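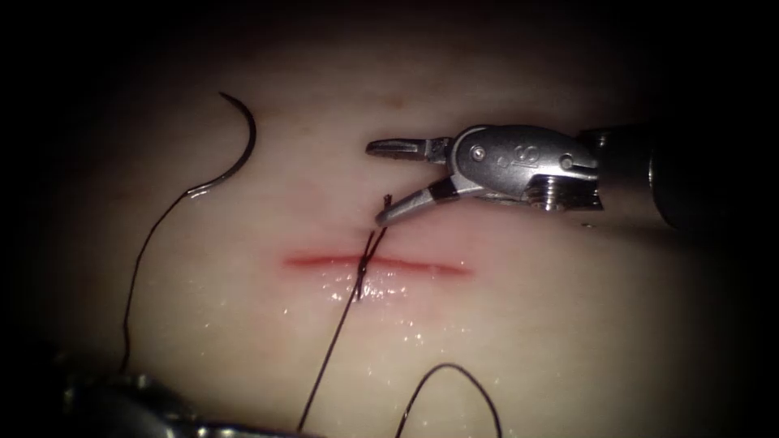
*Last changed: August 3, 2022*

Notes to self for the suturing talk. Slow down! Last time I got through everything in half the slot and had to fill with questions.

**Opening**

Say hi, say what I do, skip the career history. Then straight to the knot. I want people looking at one single stitch for longer than feels comfortable, because that's how you start seeing what a good one looks like — small knot, sitting on the thread neatly, tails cut short. Ask the room who sews at home. There are always a few hands, and those folks get it right away.

Mention that I kept a practice log when I was learning and stopped at 558 stitches, mostly because the notebook was full. The first 10 were awful. (Pause for the laugh, if there is one.)

**The pad**

We use the Tandari pads now. I liked the old Cuesta ones fine, but they tore if you pulled too hard, and beginners always pull too hard! Pass one around here. Let people press on it and pinch it. The point to get across is that a soft pad tells on you: grab it roughly and the edges of the cut pucker, go gently and they lie flat.

Somebody will ask how long a pad lasts. Roughly 7 sessions if you space your cuts out. I cram mine in, so less.

**The needle**

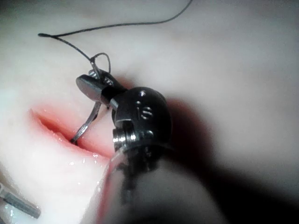

The big idea in this part is that a curved needle wants to travel along its own curve. Do the hand motion — wrist turning over, like turning a key in a stiff lock. If you push it straight, you're fighting the shape and the hole ends up bigger than it needs to be. Have everyone in the room do the wrist turn with me. It looks silly and it works great on a sleepy audience.

Then where to hold it. Not right at the tip, you need that free to go in and come out the other side. Tell the Gostix story here (the mystery box of needles, keep it under a minute, leave out the part about shipping).

**Thread**

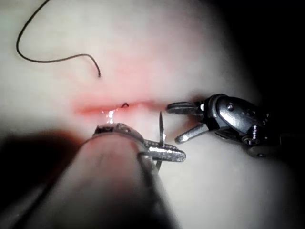

Thread has a memory, and it'll curl back into whatever shape it had in the packet. I run mine through my fingers once before I start on a practice pad. Also talk about leftover bits. You snip a tail, the scrap lands somewhere near your cut, and two stitches later you're trying to pick up the wrong piece of black thread. Clear as you go.

Spacing: same distance from the edge on both sides, same gap between stitches. Draw this on the board, big. My drawing in the Sorkier talk was tiny and the back row complained, fair enough.

**Wrapping up**

Questions I usually get: does it hurt your hands (yes, at first), can lefties do it (yes), how many until you're good. I used to say 1,000 and people looked crushed, so now I say do a few every day and check back in September.

Bring spare pads, the marker that still works, and water. Collect the needles BEFORE people stand up, and count them back into the box.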